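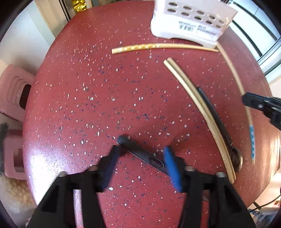
Cutlery sorting at Skullis, anyone else on this?

qistina_n
Started in May. Nugroho signed with Prila, so the back room is now people with hand grippers doing chopsticks and spoons into holders all shift, and the arms are supposed to learn from it. Manager says it frees us up for "better tasks." Has anyone seen one of these better tasks?

kmarar
We had the same talk at the Zinen kitchen. Better tasks meant mopping, plus clearing jams when the arm dropped a chopstick. Same pay.

SlametP
I don't buy the doom. I did cutlery by hand for 11 years and my wrists are shot. If a machine wants that job it can have it.

qistina_n
Fine, but your wrists aren't getting a rest with a gripper in each hand. Mine ache in a different spot now. And a chopstick lying flat on a hard tabletop is a pain to pick up with those fingers. I could do a holder in the time it takes to pinch one.

hafizp
What's the target?

qistina_n
200 good runs a shift. A run with a fumble gets thrown out, so you do it over on your own time, more or less.

SlametP
That's a bad manager. You'd have the same trouble with a dish machine.

kmarar
The manager didn't write the target, though. Ours came with the contract. When we asked who could change it, the site lead said Prila and Prila said the site lead.

hafizp
Get it in writing what happens to your hours once the arms go live. We asked early and they kept 2 people on days. The night crew never asked.

qistina_n
Asked this morning. I was told it's "too soon to say." They knew the run total to the digit, though: 1,356.

SlametP
Ask again in front of the others. And see someone about the wrist.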